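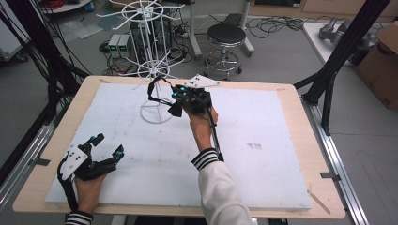

Figure 2. White wire spinner rack with two tiers of hook arms, standing on a foam board on the trial table.

4. Does a countertop spinner help anyone find anything?

4.1 The claim

Sellers of small goods are told, often and with great confidence, that a rotating rack will sell more than a flat tray or a wall strip. The argument is easy to repeat. A spinner takes up little counter space, it shows goods on all sides, and shoppers like to turn it. The Torvik trade handbook gives the matter a full chapter and treats it as settled. We went looking for the evidence behind that chapter and found mostly other handbooks. Where sales were reported at all, the rack had usually been brought in together with new stock, a new spot near the register, or both. It is hard to see what such a comparison says about the rack.

We therefore set ourselves a smaller question. Leaving sales aside, does hanging small items on a spinner make them easier to find and easier to put back than laying the same items in a tray? The second half of that question is rarely asked, although anyone who has closed up a shop at night will know why it matters.

4.2 The rack

The rack in Figure 2 is of a common type. A center pole rises from a round wire base, and the hook arms stick out from two hubs, one partway up the pole and one near the top. We chose it for being ordinary. Kneževič had argued for a sturdier floor model of the sort used at the Clonard garden center, but few small shops have room for one, and the handbook chapter is plainly written with the counter in mind.

A white foam board lies under the rack and covers most of the table top. The board has picked up scuffs and a few dark smudges. We did not replace it between sessions, and we doubt that it mattered, though a white rack against a white board is a harder thing to look at than we had expected. Two participants said as much. The thin arms of the lower tier were easy to lose sight of from above, and people hanging items there tended to feel for the end of the arm with the item itself. A darker board might have given the rack a better showing. Readers who favor spinners may fairly hold this against us.

4.3 What people were asked to do

Each of the 30 participants worked with a set of carded goods from the Hallinwood range: key rings, hair clips, luggage tags and the like, all on cards with a punched hole. They first hung the set on the rack in any order they liked. After a short break they were asked for named items, one at a time, and then told to return each one to where it had been. The tray condition was the same except that the cards stood upright in a shallow divided tray. Half the participants began with the tray.

We gave no advice on sorting. Dalen, who ran most of the sessions, was asked several times whether items "should" be grouped by kind, and answered that it was up to them. Some grouped by color, some by kind, and a fair number simply filled the nearest arm and turned the rack when they ran out of room.

4.4 What we saw

Finding was no easier on the rack. People who had sorted by kind did well with either fixture, and people who had not did poorly with either. What the rack added was a step: an item on the far side had to be brought around, and in turning it many participants went past what they wanted and had to come back. The handbook calls this "browsing" and counts it as a benefit. It may be one for a shopper with time to spend. For someone who has been asked for a luggage tag it is just delay.

Returning items went worse. Once the rack had been turned, participants lost track of which arm they had taken a card from, as the arms of a tier look alike and nothing on the hub says where the circle begins. Several remembered only the tier. In the tray, a gap stayed where the card had been, and most people went straight to it.

There was one point in the rack's favor. Cards hung on the upper tier were seldom put back on the wrong tier, even by participants who were wrong about everything else. Height seems to be remembered when direction is not. Ignacio suggested tying a bit of colored ribbon to one arm of each hub to give people a starting point, and we tried this informally with 5 further participants. They liked it. We would not put any more weight on it than that.

4.5 Limits

Our participants were not shoppers and had nothing to buy. A table in a lab with a gray floor is a poor stand-in for a busy counter, where the rack is knocked, blocked and restocked by different hands. We also used a single rack and a single tray. It is possible that a rack with labeled arms, or with fewer of them, would close the gap, and Dumitrescu has pointed out that Hikus sells a version with numbered hubs. We have not tested it.

None of this shows that spinners fail to sell goods. Our complaint is with the reasons usually given. If a shop owner reports that a spinner has helped, we would want to know where the old tray stood, what was in it, and who had been tidying it, before giving the credit to the rack. Wikström's follow-up, planned for February, will leave the rack and the tray side by side on a working counter with the same stock on each.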